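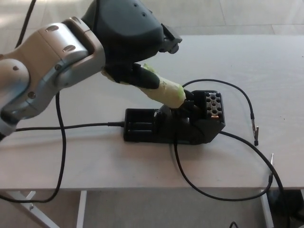
¿Puede un robot coger ya un soldador?

Sí, y me alegra escribirlo. Hace unos años, cuando empecé a visitar laboratorios para esta revista, la respuesta habría sido un vídeo acelerado, con música, en el que un brazo apilaba cubos de colores. Ahora los cubos han desaparecido de casi todas las mesas y en su lugar hay cosas de verdad: toallas, tazas, destornilladores, cables, el tipo de trastos con los que uno pelea en la cocina o en el banco de trabajo un miércoles cualquiera.

Pasé dos días en Wirker, un taller que repara placas electrónicas para maquinaria agrícola y que desde noviembre cede un rincón de su nave al equipo de Skulamano, dedicado a las manos robóticas. La idea me pareció estupenda desde el primer momento: probar las manos al lado de la gente que hace el trabajo, con las mismas herramientas y las mismas prisas. Si algo sale mal, alguien que lleva media vida soldando está a dos metros y lo va a comentar (¡y vaya si lo comenta!).

«La gente cree que lo difícil es la soldadura», me dijo Nayara Fagundes, ingeniera del equipo, mientras desayunábamos de pie. «Para mí lo difícil empieza antes. Hay que coger el soldador por el mango, en el ángulo correcto, sacarlo del soporte sin engancharse y acordarse de que detrás va un cable que tira.»

El cable que tira. Es una frase que oí muchas veces esos dos días. Una taza es una taza: pesa lo que pesa y se queda donde la dejas. Una herramienta con cable es otro animal. Según cómo caiga sobre la mesa, el cable empuja, frena o hace girar el mango entre los dedos justo cuando menos conviene. Nosotros lo corregimos sin enterarnos, con una pequeña presión del meñique o apartando el cable con el dorso de la mano. Para la máquina cada una de esas correcciones es un problema con nombre propio.

Skulamano lleva recogidas 4000 demostraciones de tareas de banco, en las que una persona guía el brazo y el sistema aprende a repetir. De ellas, 300 son solamente de coger el soldador y devolverlo al soporte. A mí me pareció una barbaridad para un gesto que dura un suspiro. A Tõnu Toom, el encargado de reparaciones de Wirker, también, pero por el motivo contrario.

«Yo tardé un invierno entero en dejar de quemarme», contó. «Si esto aprende con 300 intentos, que me lo expliquen.»

Toom es lo mejor que le ha podido pasar al proyecto. Entró desconfiando y ahora se queda después de comer para ver las pruebas. Fue él quien propuso cambiar la forma de agarrar el mango, más atrás de lo que los ingenieros habían previsto, y quien insistió en que devolver la herramienta a su sitio merecía tanta atención como usarla. En un taller, dejar bien las cosas es la mitad del oficio, y un soldador caliente fuera de su soporte es un accidente esperando turno.

¿Y los resultados? Depende mucho de qué se le pida. En la última tanda de 200 intentos con el soporte siempre en el mismo lugar, el brazo falló 4. Es una cifra magnífica y Fagundes la enseña con orgullo. Luego mueve el soporte un palmo, lo gira un poco, cambia el recorrido del cable y la cosa se complica. El brazo llega, duda, vuelve a acercarse. En un par de ocasiones vi cómo la herramienta entraba torcida y la mano se retiraba para empezar de nuevo, con una paciencia que ya quisiera yo para mí. Otras veces hubo que parar y colocarlo todo a mano.

Soldar de verdad, lo que se dice fundir estaño sobre una placa y que la unión aguante, queda para más adelante. Ahora mismo el equipo trabaja con la herramienta desconectada en casi todas las sesiones. Hace falta vista fina para saber si el estaño ha corrido bien, y hace falta una segunda mano que aporte el hilo mientras la primera sostiene el calor. La coordinación de dos brazos está en la lista de tareas del invierno, bastante arriba.

Me llevé la misma pregunta a Hyvönen, una empresa que trabaja en tareas domésticas, y allí el panorama es curiosamente parecido. Su robot dobla toallas con una soltura que me dejó pegada a la silla, carga platos en el lavavajillas y abre cajones. Le das una sábana bajera con goma en las esquinas y se acabó la fiesta (a mí me pasa igual, que conste). También allí el enemigo es lo blando, lo que cuelga y cambia de forma mientras lo sujetas. Un cable y una sábana tienen más en común de lo que yo habría dicho.

En Veritz, que fabrica lámparas y busca desde hace tiempo ayuda en el montaje, son más impacientes. Su jefa de planta me dijo que no necesita una mano que lo haga todo; le bastaría con una que aguantara un turno metiendo cables por un tubo sin que nadie la vigilara. Hoy no la tiene. Cree que la tendrá, y ha reservado ya el hueco en la línea.

Yo también lo creo, aunque no me pidan fecha. Vi a una máquina cerrar los dedos sobre un mango y dejarlo donde tocaba una vez tras otra, y cada vez me incliné un poco hacia delante, como en un penalti. A última hora del segundo día Toom cogió el soporte, lo puso casi en el borde de la mesa y le dijo a Fagundes que probara así. Ella protestó, se rio y le dio a empezar. Falló a la primera. A la segunda entró, y en la nave aplaudimos todos.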